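The Ferix Estimate

The model went live at the Tronmont desk on 8 Feb 2023. Its job was narrow. It read filings, built a revenue forecast for each company under coverage, and wrote a one-paragraph note that a human analyst was required to approve.

The human analyst on small appliances and rental equipment had covered the sector for 17 years. She had 11 companies on her list. Her own forecasts sat in a workbook with one tab per company and a color code she had never written down. Blue meant management had said it. Gray meant she believed it.

For most of the list the model and the workbook agreed to within a rounding error. The exception was Prirkano, a maker of laundry equipment that sold to apartment landlords on long contracts. The consensus had five estimates in it, hers included, and they were close together. The model's number was nine percent lower than the lowest of them.

She opened the audit view and sorted the inputs by weight. The largest was deferred revenue, as expected. The second was a footnote on page 17 of the annual report, concerning the renewal terms of a single customer called Amrani.
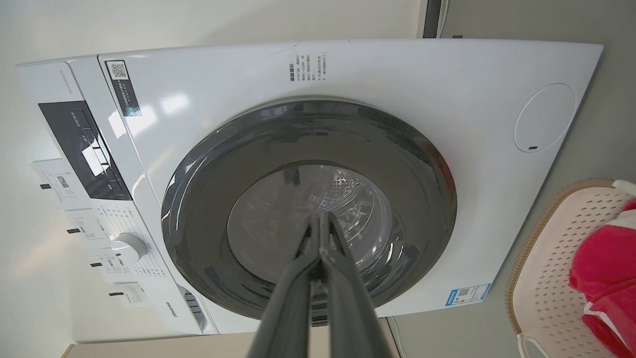 What did the footnote say? It said that Amrani could end its contract at the close of any quarter without a fee, provided it gave notice in writing.

She had read the footnote. She had read it every year, and every year Amrani had renewed, so the tab for Prirkano carried the contract at full value in gray. The model had no gray. It had assigned the renewal a probability and multiplied.

She called investor relations and asked whether notice had been received. The man on the line said the company did not comment on individual customers. She asked whether the renewal language had changed. He said the language was the same as in the prior year. She asked whether he would describe the relationship as normal. There was a pause long enough for her to write down the time — she always wrote down the time — and then he said the company valued all of its relationships.

A pause is not a disclosure. She could not put it in a note, and compliance would not have known what to do with it. She entered the call in the log under "no new information."
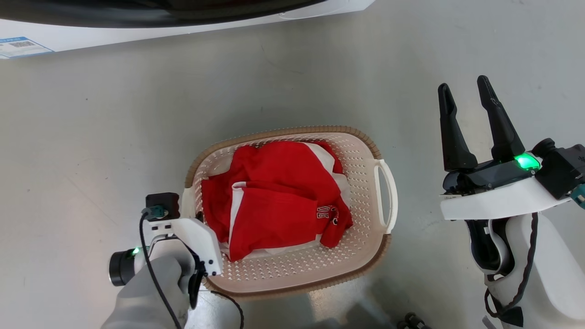
The approval screen gave her three options. She could accept the model's figure, override it with her own, or send it back with a comment. An override had to cite a source. She typed "renewal history" into the source field and the system accepted it.

Her cursor stayed on the button for a while. Then she cleared the field, went back to the workbook, and changed one cell on the Prirkano tab. Full value became a fraction. The forecast fell, though not as far as the model's. She recolored the cell, found that neither blue nor gray applied, and left it white.

She sent the model's note back with the comment "Direction accepted, size disputed, see revised inputs." The rerun took less than a minute. Ferix, as the vendor had named it, returned a figure between its old one and hers, and a paragraph with one sentence rewritten. The sentence now read: "Renewal risk at a major customer may not be fully reflected in consensus."

She deleted "fully," read the sentence again, and put it back. She approved the note, and it went out to clients ahead of the close.

Her own estimate went to the consensus provider by the usual form. The average moved by a small amount. By evening one of the other four had moved as well, in the same direction, with no explanation attached. She saved the workbook and opened the next company on the list.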